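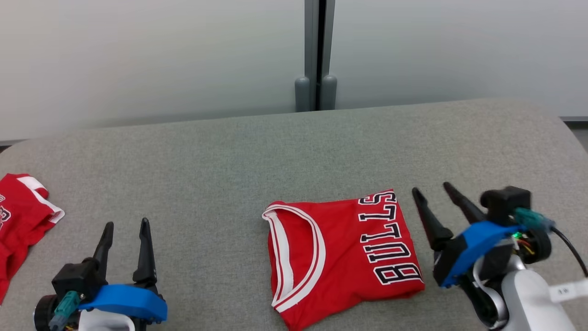
Growers wanted for the Dollano bean trial

We're looking for keen vegetable gardeners to grow a climbing bean for us next season, and we'd love to hear from you whether you have a walled kitchen garden or a couple of big pots by the back door.

Dollano is an old family bean that came to us in a jam jar, and last year we saved 1,159 seeds from it, which felt like riches at the time. Now we'd like to find out how it copes in other people's soil (ours is heavy clay and rather unforgiving). Each grower will get 6 seeds, a row label and a short record sheet, all free of charge.

What we ask in return is fairly gentle. Sow in May, jot down when the first flowers open and when you start picking, and post us 2 dried pods in November. Please don't grow any other climbing beans close by if you can help it – they do sometimes cross, and then we're all in a muddle. If the slugs get the lot, tell us anyway, as that's useful too!

You needn't be a member of Tristatari Seed Circle, and complete beginners are very welcome. Under-16s should sign up with a grown-up.

To take part, send your name, address and a line or two about your plot to Petronella Zulu at Tristatari. Nomvula Swanepoel will answer any growing questions, usually in the evening after 6.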